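Fletedville library opens longer hours from September

The public library in Fletedville will stay open until 9 in the evening starting in September, the town has announced. Until now the doors were closed at 6, and many people who work in Grustunberg could not come back in time to return their books.

The change follows a letter that was signed by 217 residents in the spring. In the letter they asked for two late evenings in the week. The town has decided to give them four, and to keep the Saturday morning as it was before.

"I was asking for this already when my children were small," said Bienvenido Buenaventura, who wrote the first version of the letter. "Now my children are big, but I am still happy. I read more than they do."

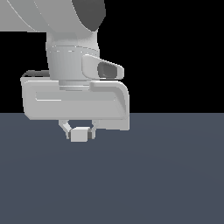 The library will hire two new part-time workers for the evening hours. Their pay comes from the town budget, where some money was left after the repair of the roof on Cárdenas Street became cheaper than planned. The reading room on the second floor will also be open in the evening, but the children's section will close at 7.

Last year the library had 2413 active readers, a little more than the year before. The most borrowed books were crime novels and cookbooks. The town hopes that also younger adults will come more often with the new hours.

Bus line 2 will make its last stop in front of the library at 9:10, so readers from Homisen can get home without a car. Cards are free for all residents of the town. People from other places pay a small yearly fee, and it stays the same.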